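Ramumstead Evening Institute
Search notes Search this site Go

Automation and Everyday Work — Week 4 handout
Can a machine do the chores yet?
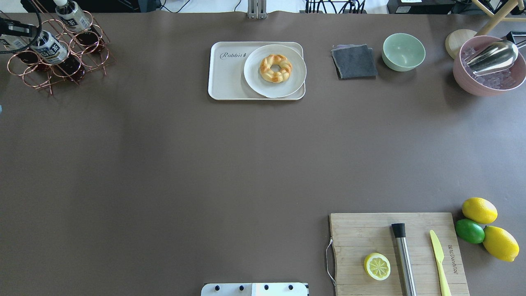 Marloes De Bruijn wrote in after last week that her dishwasher is already a robot, it just can't load itself, and loading is the only part she minds. Fair point. Most of tonight is about the loading.

Task for Tuesday: drinks prep. Lemons, lime, ice, a board, a muddler. Read it as a job list, then mark each job easy / hard / not yet.

Picking up a whole lemon — easy now. Firm, bright, forgiving grip.
Lemon half — harder. Squashes, and which way up matters. Cut side must stay clean.
Scoop in the ice bowl — metal lying on ice, and it's shiny. Depth sensors hate shiny. Ice itself see-through, worse.
Clear bottles, same problem. Reading the label helps, if its turned the right way.
Folded napkin — cloth still the sore spot. Picking it up, fine. Folding it again, slow.
Knife — most labs leave cutting out or use a plastic one. Discuss why.
Bun on plate — lift the plate, or the bun? Depends what you were asked. Machine has to know.

Figures from the Clotov kitchen trial (full table in reader, p. 48)
637 attempts, mixed pick and place tasks
116 needed a person to step in
40 of those were cloth

Don't quote the success rate without saying who set the table out. Same items in same spots all day = different job from a real kitchen.

Shop floor compare: Tustton packing line. One box, one size, fixed lights. Works for years. Paucar tried teh same arm on mixed returns and went back to people for the soft goods.

For next time: pick one chore at home, write every step down. Every one, incl. wiping up. Bring it.

Last updated: June
3 comments 2 shares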